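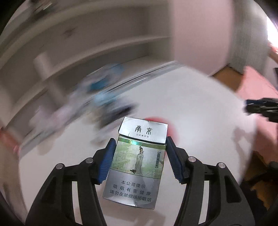
Sorting notes: cigarette packs

Cigarette packs remain the most common misplaced item in the paper bin at the Herkov building. They look like light card and feel like light card, and most of them go in whole. A pack is usually several materials held together, and the mill that takes our card rejects a bale when the share of film and foil gets too high.

A typical pack has four parts. The outer wrap is clear film. The body is printed board, sometimes with a metallic finish. The liner is thin paper bonded to foil or to a metallized layer. Loose tobacco and ash collect at the bottom. Only plain printed board belongs with the card.

Silver-grey packs with shiny trim, like the 南京 filter-tipped one, need a second look. A metallic ink on board is acceptable. A metallic film laminated to board is not. Tear a corner and pull slowly. If the board parts cleanly with a fibrous edge, it goes in card. If a skin stretches or peels away, it goes in general waste. When the tear is unclear, use general waste.

Crushed packs take longer. The flap tends to fold in over the liner, and the liner then stays inside when the pack is tipped out. Open the flap fully, draw the liner, and check the bottom fold before flattening. Do not flatten first. Packs with remaining cigarettes are emptied into the lidded metal bin by the side door, never into the desk baskets.

Illustrated packs are sometimes set aside by collectors. The Kodikara shelf in the sorting room accepts them in any condition, provided they are empty and the liner is out. Creases and dented flaps are fine. The shelf is cleared in November and whatever is left is sorted as usual.

The last tally sheet, closed 2021-03-05, lists 1,924 items pulled from the paper stream. Of these, 100 were cigarette packs and 29 of the packs still had the liner in place. Drink cartons and padded envelopes made up most of the rest.

New bin labels from Wollix are in the supply closet, in sheets of 60. Replace any label that has lifted at the corners, and wipe the lid with a damp cloth before applying. The old labels do not mention foil liners and should be removed completely.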